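List: packing-automation
Subject: Re: What happened to your packers after the second cell went in?
From: Marlies Hollenstein
Date: 23/10/2018

Ambros Eberhard wrote:
> We are looking at a pick and place cell for our stationery and gift
> line, something like what you run at Nudwood. The vendor talks about
> units per hour and nothing else. I have 16 people on that line and
> they are asking me what their jobs will be in February. What did you
> tell yours? And does it handle thin printed stock, or only boxes?

Ambros,

I'll take the second question first. It handles thin stock, but slower than boxes. Before the change we packed 700 mixed orders on a normal day shift, all by hand. The first month with the cell we were at 586. We are back to the old number now and have stayed there. We use the Prulano software for order routing and left the rest of the line alone. The trial station is still a table with a cloth on one side.
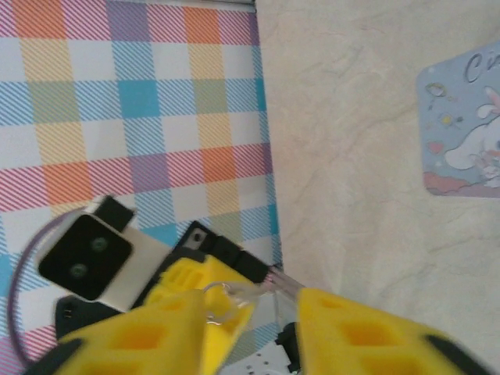
The packers' day has changed more than the count has. They used to pick, check and pack. Now two of them per shift set out items for the arm and clear what it could not take, and the others do checking and returns. Small printed goods cause most of the calls for help. A card lying flat on a smooth top, like the light blue one with the puppy on it at the right, gives the yellow fingers very little edge to get under. A person slides it to the side of the table and lifts it without thinking. We had to write that down as a step, and it was Feter (our longest-serving packer) who wrote it, after the integrator's version did not work. She was paid a grade higher for that period. I would settle the pay question before you start. We did it late and there was bad feeling.

Nobody was let go. Three people moved to the Snorradóttir account, which is still packed by hand, and one left for another job. What I told them at the start was that hours would stay the same for a year. I did not promise anything past that and they noticed.

Complaints I still get: the work is more standing and watching, people talk to each other less, and the ones who were fast packers feel that being fast no longer counts. I don't have a good answer to the last one. We rotate every 96 minutes, an odd figure that came out of how the breaks fall, and that helped with the standing.

On printed faces, ask your vendor about marks and scuffs. We have a person look over the front of each large panel under a lamp before it goes in a carton, and I would not drop that check.

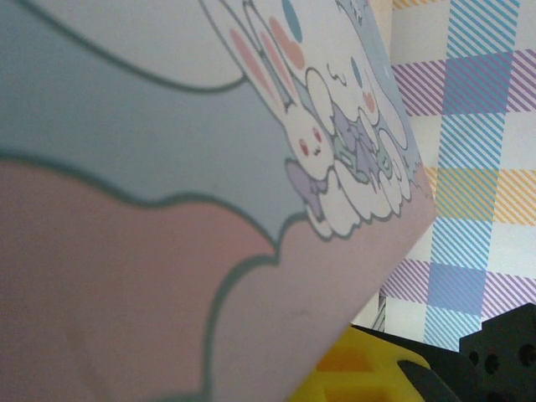

Bunny and puppy panel at close range, with the plaid cloth to the right.

If you want to send two of your line people to talk to ours, without managers in the room, I can set that up. Write to me off list.

Marlies Hollenstein
Nudwood, packing and returns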